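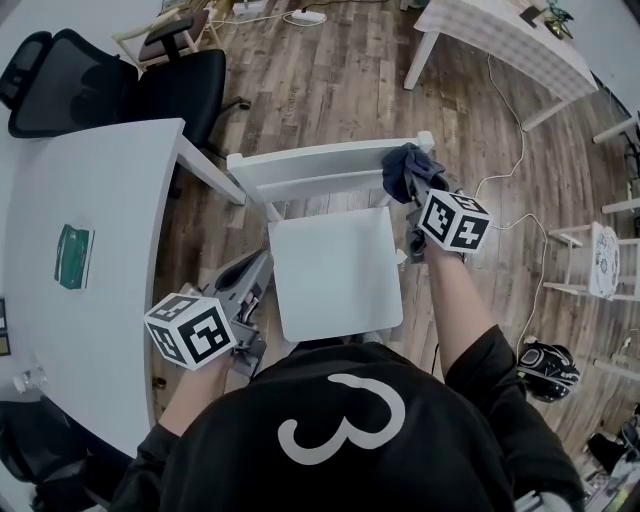

# About Nuveo

Nuveo sets up, services and repairs hand-held gripper pairs. We work from one floor of the Lương building in Plirnville and have a smaller bench in Culport for drop-offs. Most of our customers record hand work at home-style or office-style stations and use the recordings to teach robot arms. They know a lot about software and would like somebody else to worry about the screws, the pads and the marker cubes. We are the somebody else.

We don't build robots and we don't sell recordings. A customer brings us a pair, or asks us to assemble one from parts, and we hand it back in working order with a sheet that says what was done to it. If it needs to be set up on site, one of us goes along.

## How we started

Thư Đào and Tarcísio Vieira worked together at a company that made packing machines. When that company moved away, they rented a bench and took in whatever came through the door: conveyor rollers, label heads, a bread slicer. The first pair of hand-held grippers came in during January, in a shoebox, with one jaw that closed late. Tarcísio fixed the jaw. The same customer came back the next week with the other one.

By the end of that year grippers were most of the work, and we stopped taking in bread slicers.

## Who we are

**Thư Đào** runs the shop and does the final check on everything that leaves. Call her about dates and prices.

**Tarcísio Vieira** does jaws, slides and housings. If you have cracked a housing he will want to see all the pieces, including the small ones.

**Thư Tôn** handles cameras, mounts and calibration. Yes, we have two people named Thư. On the phone, ask for "cameras" or "the office" and you will get the right one.

**Tùng Hầu** goes out to customer sites and sets up stations. He wrote most of the setup section below.

**Mỹ Đoàn** keeps the parts shelves and the service records. Every pair we have worked on has its own folder, and there are almost 190 of them.

## How we set up a pair

People ask us what they are paying for, so we have written it down. The steps below are for the type of pair we see most: one gripper in each hand, a marker cube on top of each, and a camera on the gripper body looking out past the jaws.

**Unpacking and matching.** Left and right are set up together and stay together. We mark them on the inside of the housing. Please don't swap one side with a spare from another pair without telling us. The numbers on your sheet will be wrong if you do.

**Jaws.** We open and close each jaw by hand 10 times before we connect anything. You can feel most problems this way. A jaw that drags at the same point on every stroke usually has a burr on the slide. A jaw that drags in a different place each time usually has dirt in it, and we clean it before we look any further.

**Cubes.** The square black-and-white markers have to be flat, clean and fixed. We check every face for lifted corners and push on the cube with a thumb. If it moves at all, the bracket comes off and goes back on with new screws. We don't glue brackets. We have taken enough glued ones apart.

**Camera.** The lens is wide, so a small tilt at the mount makes a large difference at the edge of the view. Thư Tôn sets the tilt on a fixture, tightens it, lets it stand overnight and measures it again in the morning. Then she runs the calibration board and puts the result on the sheet.

**Cables.** We leave enough slack for a full reach and no more. Cables get tied at the handle and again at the wrist.

**Handling test.** The last step is to pick things up. We use ordinary objects in an ordinary room: a cloth, a packet, a small block. Whoever does the test walks around, leans over furniture and reaches low and high with both hands. A gripper can pass every check on the bench and still act up when it is pointed at the floor.

Cloth tells us the most. It finds a weak grip right away, and it finds rough edges as well. Anything on the jaw or the body that is going to snag will snag on knit before it snags on anything else.

Setup of a new pair takes six working days from the time we have all the parts. Thư Đào will tell you if we are running longer than that.

## Looking after it between visits

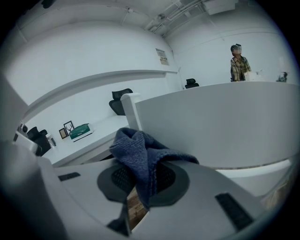
Rubber is the part of a gripper that customers can take care of without tools, and it is the part most often left alone until it fails. Wipe it with a damp cloth at the end of the day and let it air dry. Don't use alcohol or furniture spray. Look at the edges of each pad, where lifting begins, and run a fingernail along them. The large ridged pad, on the right of the gray housing, deserves more time than the small one on the left: lint packs down between ridges, and a dark knit like the navy one bunched up over the black mount will shed into them if it gets the chance. A soft toothbrush does the job. Brush along the ridges, then wipe.

The camera comes next. Blow dust off the lens first and only then use a lens cloth. If the view has a soft patch that stays in the same spot whichever way you point the gripper, it is on the lens. Fibers can also settle around the mount, and a strip of low-tack tape lifts them off better than a brush.

For the cubes, use a dry cloth and nothing else. Do not touch up a scratched marker with a pen. We have seen this done very neatly and it still caused trouble. Send us a note with the number of the pair and Mỹ will mail you a replacement face.

Once a week, check these:

- Both jaws close fully with no pause
- No play in either cube when pushed lightly
- Pads flat at all edges
- No cable rubbing against a moving part
- Camera screws snug (finger tight on the driver, no more)

Once a month, wipe down the slides and look for gray dust. A little is normal. If it comes back within a couple of days, the slide is wearing and we would like to see it.

Please don't oil anything. Oil goes from the slide to the pad to the cloth, and then to whatever you pick up next. Tarcísio uses a dry lubricant, and he puts it on with the jaw apart.

When you put the pair away, rest each gripper on its back with the jaw open. Closed jaws press the pads together and leave a flat spot by the next morning. Don't hang them by the cable.

## What comes in for repair

Pads are the most common repair and the cheapest. We keep them on the shelf and can usually do the work while you wait.

After pads come cube brackets, nearly always from a knock against a table edge or the back of a chair. People are careful with the jaw, which they can see, and forget how far the cube sticks out. Tùng's advice on site is to spend the first hour moving around the furniture with the grippers in hand before recording anything — reach over the chair, go around the table corner, come back up from the floor. After that most people have the size of the thing in their arms.

Slides come in less often. A worn slide is replaced as a unit, and the jaw has to be measured again afterward, so allow two days.

Cracked housings we repair when the crack is away from the screws. If it runs through a screw hole we replace the housing. We tell you which it is before starting.

Last year we closed 102 repair jobs. The slowest was a jaw that stuck only in the afternoon. It sat by a window at the customer's site, and we had it for two weeks in our back room, out of the sun, working perfectly. Tùng went out there in the end and saw it stick for himself. The clearance on the slide was too tight for a warm part. We have opened up that clearance a little on every pair since.

## The room

We test in the same kind of space our customers use, with desks, office chairs, kitchen-type chairs and stools, and things left out on the tables. Tùng moves the furniture around every so often. We used to test at a bare bench in front of a gray wall, and the grippers did very well there. Then they went out to places with white tables and glossy floors and the tracking dropped out. White surfaces under bright light are hard on the exposure, and a white cube over a white tabletop is harder still. Thư Tôn now does her last check with the lights up.

Visitors are welcome if they call first. Wear long sleeves that fit at the wrist if you want to try a pair. Loose cuffs get into the jaw.

## Working with us

Send a short message with what you have, what it does wrong and when it does it. A video of the fault helps. Please include the number from inside the housing if you can read it.

Pack the grippers with the jaws open and something soft between the pads. Remove the cubes only if you are used to doing it. Put the cables in a separate bag.

We write back with a price and a date. Nothing is repaired before you agree to the price. Old parts go back to you in the box unless you tell us to recycle them.

We service pairs we did not assemble, including ones made from printed parts. For printed housings we ask for the print file as well, so that a replacement matches what you have. If you don't have the file Tarcísio can measure the part and draw it, and we charge for his time.

Drop-offs in Culport are collected every evening and reach the Plirnville bench the following morning. There is no repair work done at Culport, only intake and pickup.

Page updated 2025-06-13 by Mỹ Đoàn. Pad sizes and the current price list are on the service page.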